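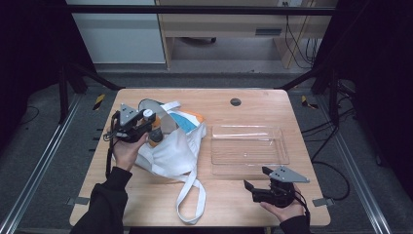
White tote bag with a colourful package showing at the top, the small bottle with the white cap, and the clear tray.

Packing for Jaltar: the bags
Gallery and notes by Pylyp Pavliuk

Jaltar is our walking weekend between Gruscombe and Hasville, and every person who registers receives a cloth bag at the start. I wrote the list for the bags this year and I also packed many of them. People who walked with us asked me what is in the bag, why it is packed in this order, and if they can do the same for their own club. I answer here as well as I can. If you have pictures from the packing or from the walk, please send them to Kylie Henare and she will add them to this page.

THE BAG

We use a plain white tote bag with two long handles. Last year we had a drawstring bag, and the string cut into the shoulder after one hour of walking, so many people carried it in the hand. The long handles are more comfortable. They are also the part which makes trouble on the table, as one of them always goes under the bag when you want to lift it, and the other one hangs over the edge and catches your sleeve.

The bags are delivered flat, in bundles, and they have a strong fold across the middle. At first we ironed them. Damian Żak ironed one full bundle at home and brought it very proudly, and after the ride in his car you could not see any difference. Now we don't iron. A bag which has creases will have the same creases after the first hill.

We ordered 400 bags. A few had a handle sewn with a twist in it. We kept these for ourselves and they hold weight just as well as the others.

THE PACKAGE WITH THE SNACK

The snack goes in first. It is the biggest thing in the bag and it gives the bag a shape, so the next things have a wall to stand against. If you put the small things in first, they go to the corners and the snack sits on top of them and falls out when somebody takes the bag by one handle.

I like when the package looks out a little at the top. Cyprian Szczepańska does not like it and pushes it down to the bottom every time. We did not come to an agreement, so in September the walkers got bags of both kinds.

Please check the date on each carton when you open it. We had one carton with a much shorter date than the others, and we found it only because Kylie wanted to eat one.

THE SMALL BOTTLE

Small bottles need a check of the cap. Turn it a little with the fingers, and if it moves, close it again and put the bottle to the side for some minutes before you pack it. The cloth is white and it shows everything. One bottle with a bad cap can spoil the bag, the map and the paper with the telephone numbers, and the person will discover it in the forest.

The bottle must stand upright beside the snack, never below it. When the bag lies on its side on the table it is easier to slide the bottle in from the opening and stand the bag up after. Some people prefer to hold the bag open with one hand and drop the bottle in from above. This is quicker but it makes a hard noise on the table, and in a room with a lot of people you will hear that noise all afternoon.

THE CLEAR TRAY

We keep a transparent plastic tray at each packing place. For each bag, you collect the small things in the tray first, you look if all are there, and then you fill the bag from it. When the tray is empty and you have not closed the bag yet, you know the bag is complete. It was the idea of Damian Kozłowski, who worked for many years in a bakery in Hasville and does everything with trays.

Clear trays are better than coloured ones for this. A folded paper can hide against a white tray very well. Ours came with food in them and were washed for the packing. They scratch quickly, but scratches don't matter for this work.

THE TABLE

A light, smooth table is good for packing. You see small things which are left behind, the cloth slides without catching, and you can clean it fast. If there is a hole for cables in the table top, take care with pins and buttons. I lost two badges in one before I learned to sit a little more to the side.

Height is more important than people think. Packing while sitting is nice for the first bags, but then the arms get tired from lifting over the edge of the bag. Packing while standing at a low table is bad for the back. If you can choose, take a table which comes up to your belt and change places with your neighbour often.

THE ORDER WE FOLLOW

Open the bag and lay it flat, with the opening toward you.
Put both handles to the outside.
Snack package in first, with the front to the front of the bag.
Small bottle beside it, cap up.
Map folded in three, with the start in Gruscombe on the visible side.
Paper with the telephone numbers, in front of the map.
Badge last, as it is the first thing they need.
Stand the bag up, take both handles together, lift it once and look if something leans.

I know that this looks very strict for a bag with five things in it. On a first try with no order at all, we had bags with two maps and bags with no badge, and we had to open them all again.

HOW LONG IT TAKES

We finished the bags in 2 afternoons. The first was slow, because the maps came from the printer without being folded and we had to do this first. The second was much faster and we even had time for soup. With 4 people at one table it goes well; when one more person joins, somebody is always waiting for the snacks to be passed.

It is better to have one person only for bringing cartons and taking away finished bags. It doesn't look like real work, but without this person everybody stands up all the time. Cyprian did it the second afternoon and also flattened all the cardboard.

CARRYING AND STORING

Finished bags travel standing up in crates, handles folded inside. Don't hang them on hooks for the night, even if there are many nice hooks. The handles get longer and the bag gets a beak at the top. We also learned not to stack a crate on top of another one unless the lower crate is higher than the bags, and I am sorry to everyone who received flat crackers.

The crates went from Gruscombe to the starting field by van, early in the morning. The road through Grabowska has many holes and there we drove very slowly. The bags from the last row had fallen down anyway, but the caps were all closed.

WHAT WAS LEFT

Some people did not come to the start, so we had bags which nobody collected. We unpacked them, gave the snacks to the drivers and kept the bags clean for next year. The maps we cannot use again, because the path after the second bridge will change. If you are a teacher and you want maps with one wrong path for your class, write to Kylie.

The badges were too many from the beginning. The smallest order for a good price was 3,000, and I ordered it. This was my decision and I hear about it often. They have no year printed on them, so we can use them for a long time.

SOME QUESTIONS FROM WALKERS

Can I bring back the bag?
Yes, but you don't need to. If you bring it, please wash it first at a low temperature and let it dry flat. It becomes a little shorter after the first wash.

Can I get a bag without the snack?
Yes. Write it when you register and we put a knot in one handle, so we can find it at the start. Please don't untie the knot of another person.

Will there be coloured bags?
Damian Żak asks for green every year. The white ones were cheaper and we can see them easily in the grass when somebody forgets one, so for the moment we stay with white.

May children help with the packing?
They may, and they are very good with the badges. The maps are more difficult for them. An adult should do the bottles.

COMMENTS

Kylie Henare
I want to add that the date on that carton was fine for one more week, and that it was the salty kind, which I don't even like so much. Pictures can go to the usual address. Please write who took them.

Damian Kozłowski
The trays should be stacked with a sheet of paper between them when they are put away. Last time they were stuck together and I needed warm water.

Cyprian Szczepańska
A package that sticks out of the bag will get rained on. I am only saying it one more time here so that it is written somewhere.

Damian Żak
Green would also be easy to find if we didn't walk on grass.

Pylyp Pavliuk
Thank you all. Paper for the trays is now on the list. Next year's bags will be ordered in the same size, and I will ask the printer to fold the maps.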